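Slow mornings, and the winter I learned to eat breakfast again

I have been meaning to write this post since January, and every time I sat down to do it I ended up wandering off to make toast, so maybe that tells you where my head has been lately. I want to talk about breakfast. More than that, I want to talk about mornings in general and how mine got away from me for a good long while (years, if I'm being truthful) before I started coaxing them back.

If you've been reading Flulora for a while you'll remember that I used to leave the house at 6:15 with a travel mug in one hand and my shoes half on. That was the Kamwood job. I liked the people and I liked the work well enough, but the drive was 60 minutes on a good day, and I ate whatever I could reach at a red light. Granola bars, mostly. I once found 20 wrappers in the door pocket of my car, and I know it was 20 because I made myself pick them up one at a time as a punishment.

Fruit in bed is my favorite part of the new way of doing things, I think.

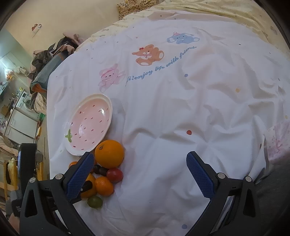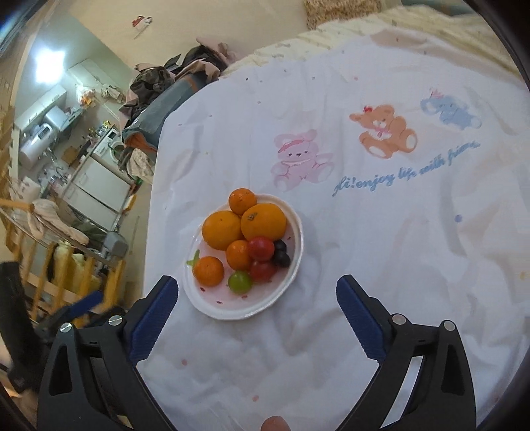

Anyway, when the job ended I thought I'd become a morning person overnight. I had big plans! I was going to stretch, and read a chapter of something, and make those oatmeal pancakes my grandmother used to make on Bednarek Street, the ones with the crisp lacy edges. What happened instead was that I slept until nine, felt awful about it, skipped breakfast altogether and then ate half a loaf of bread at eleven standing over the sink. I did that for most of the fall.

The thing that finally helped was so small I'm almost embarrassed to tell you. I moved my alarm clock to the kitchen. It's a horrible clock, beige, with a buzz like a trapped hornet, and once I've walked all the way in there in my socks to shut it off I may as well put the kettle on. And once the kettle is on I may as well stand there and look out the window at the bird feeder, and by then I'm up, more or less. I tried keeping it in the hallway first, but the hallway was too close and I could get back under the covers before I'd really noticed I'd left them.

So now I have a kind of routine, though I hesitate to call it that. Kettle, window, tea. I bought a blue enamel teapot from Drikska, that little shop by the old post office with the bell that sticks, and I'll confess I paid more for it than I have ever paid for a teapot. It holds enough for three cups if you don't fill them to the brim. I drink the first one standing up and take the other two back to bed with me on a tray, and I sit there with the curtains open and do nothing at all useful until eight.

Some of you wrote in after my last post asking what I eat, so let me try to answer that properly. On cold days it's oatmeal, cooked slowly in milk with a pinch of salt and a spoonful of brown sugar dropped in the middle so it melts into a puddle. I don't stir the puddle. My sister stirs hers and we have been disagreeing about it for our whole lives. On warmer days I'll have an egg on toast, or cold leftover rice with a bit of butter and soy sauce, which sounds odd and is wonderful. I'm still working on the pancakes. My grandmother never wrote the recipe down, and so far I've made seven batches that tasted like pancakes and none that tasted like hers. I suspect buttermilk. I also suspect her pan, a heavy black thing that went to a cousin in Ohio, and I'm trying to be gracious about that.

I've noticed other changes too, now that I'm not racing. I know what time the light reaches the back fence. I know the neighbor's cat makes her rounds at 7:20 and that she stops to glare at my feeder like it owes her money. I've been reading again, a few pages at a time, and I'm on page 300 of a 428-page novel about a lighthouse that I started back when I still had the commute. The marker had been stuck at chapter two for so long that it left a little crease in the paper.

I do still have bad mornings. Last week I turned off the hornet clock, sat down at the kitchen table "just for a second," and woke up an hour later with my cheek on a place mat. The kettle had gone cold and I had to start all over.

If any of you know how to get those lacy edges on an oatmeal pancake, please leave me a note in the comments. I've got buttermilk in the fridge and a free morning tomorrow.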